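Mon 18 November
Workshop notebook, Brekdale. Entry by M. Lockwood.

Glaze batch 41 was sieved and left to settle overnight. Specific gravity is to be taken by Mr. Hollis before any dipping. Kiln 2 is reserved for the Krajewska test tiles.
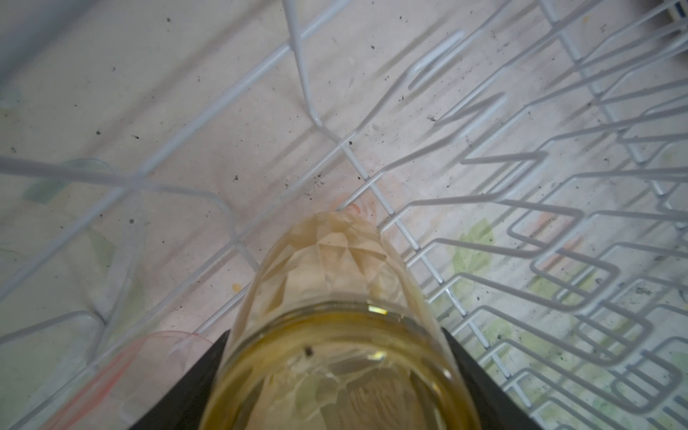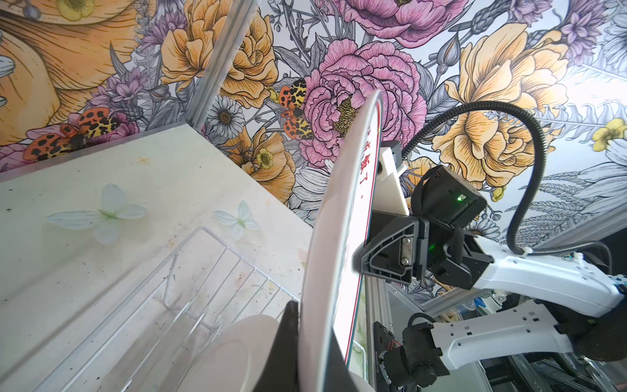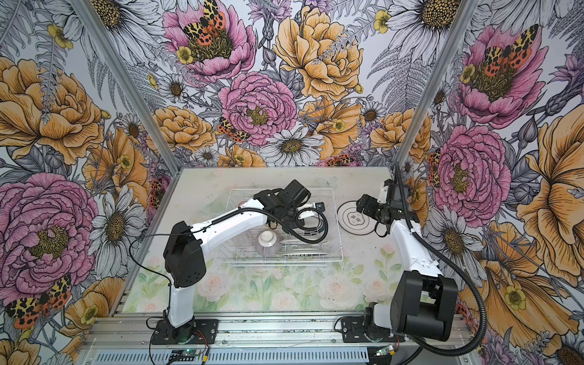 What is the hold time for the test tiles?
The hold is 40 minutes at 825 degrees, as set in May.

Ms. Cheetham is to enter the cone readings on the kiln sheet. The Trarkmont clay remains on order; 126 pounds requested. Bisque ware on the lower shelf is not to be moved until B. Šimkus has signed for it.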